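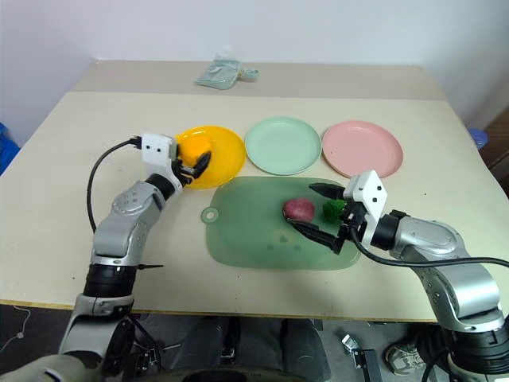 The plate task on the Vora, with both arms over the table.

Before You Rent Two Arms, Ask Who Will Teach Them

In our part of the food business everybody is now receiving the same offer. It is called Vora, it comes from a company with the name Triso, and it consists of two arms, a table plan, cameras, and a monthly payment. In Prernham alone I know three kitchens that have asked for the price. I prepare cold meals for offices, I have a small company, and I was one of those who asked. I went to see it, then I had it on trial, and I have now an opinion which is not the same as the opinion of the salesman and also not the same as the opinion of my cooks.

My opinion is that the arms are good and the offer is bad, and that we should say this separately. In the discussions I hear, people mix the two. One person saw the gripper drop something and says the whole field is a toy. Another saw a nice demonstration and wants to sign in the same hour.

Let me begin with the arms. The task which Triso proposes for the trial is simple to explain. There are plates of different colors and a cutting board, and each piece of food must go to the plate with the similar color. A child of four can do it. I was a little offended when I read this in the plan, because I had hoped for salad boxes. After one week I was less offended. To sort by color on plates, the machine must see the piece, open the fingers enough, go down without hitting the rim, close without crushing, lift, and let go in a place where the other arm is not standing. My cooks do all of this while they talk about football. When I watched the arms do it I understood for the first time how many small decisions I pay for every morning. 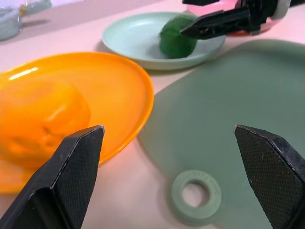 The fingers are the part I would praise most. They are narrow, and the pads on the inside have a texture, and I believe this texture does more for the result than all the words about intelligence in the brochure. A round thing wants to escape when you press it. With smooth fingers we would have spent the trial on our knees under the table. The fingers also reach between two plates that almost touch each other, and this matters in a kitchen where there is never enough table.

The cameras on the wrists are the second good idea. The camera on top sees the whole table, but when an arm comes in, it hides exactly the thing you want to look at. The camera at the wrist is then still useful. I have seen cheaper kits that save money here, and I would not recommend them.

Now the offer. The trial was 27 days. In the agreement the trial counts as passed if the machine finishes 100 runs of the plate task, and "finishes" is explained in the small letters: a person may help. I asked for the number without help. It took two emails to get it. The number was 67. I do not find this number shameful. For a machine that learned the work in my own room, with my own light, it is even respectable. But why must a customer ask two times? A seller who believes in his product should put this number on the first page, and put next to it how many minutes a person stood there.

The minutes are my real subject. The Vora does not arrive knowing your work. It must be shown, with a person guiding the arms, again and again, and the person must be patient and must do it cleanly, for the machine learns also the bad habits. Triso advises around 40 demonstrations for each new piece of work. On paper this is one afternoon. In my kitchen it was much more, for the reason that the person who can do it well is the same person who runs the morning, and she has no afternoon. The monthly payment does not include her. It is in no table of the brochure.

For this problem there is a second company, Long, which sells the teaching as a service. They send a trainer, the trainer does the demonstrations, you pay by the day. I have nothing against Long. Their trainer was polite and worked carefully, and he moved our table away from the window before he touched anything else, and he was right. But see what has happened to the calculation. I rent the arms from one company, I buy the teaching from another, and if I change the shape of my plates I call both of them. When something is wrong, each can point to the other. I have lived through this already with an oven and I do not wish to repeat it.

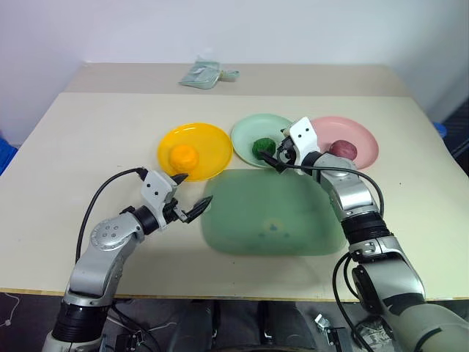 There is one more question which I did not think of at the beginning, and it is the question of who keeps the lessons. Every demonstration is recorded. The recordings come from my tables and the hands of my people, and with them the machine becomes better, also the machine of the next customer. The contract says that Triso may use them "for improvement of the service." I asked if I get a lower price for giving them. The answer was that all customers profit together. This may be true, but I noticed that only one of us sends an invoice.

Some colleagues tell me that I am too strict with a young product. They say the price will come down, the teaching will become shorter, and who starts early will have the advantage. Maybe. I also started early with the ordering software, and the advantage was that I learned its mistakes before the others and paid the full price for it. I would prefer that the early customer is treated as what he is, a partner in the development, and not as somebody who buys a finished refrigerator.

What would I sign? I would sign a contract where the teaching is inside the monthly payment, at least for the first three tasks. I would want the result without help written down every month, and sent to me before I ask. And the recordings from my kitchen should be mine, with permission to use them as long as I rent, and a lower rent for that permission. I have written this to Triso. They answered in a friendly way that they will consider it for the next version of the contract, and in September I have another meeting with them. Until then the cooks are filling the salad boxes.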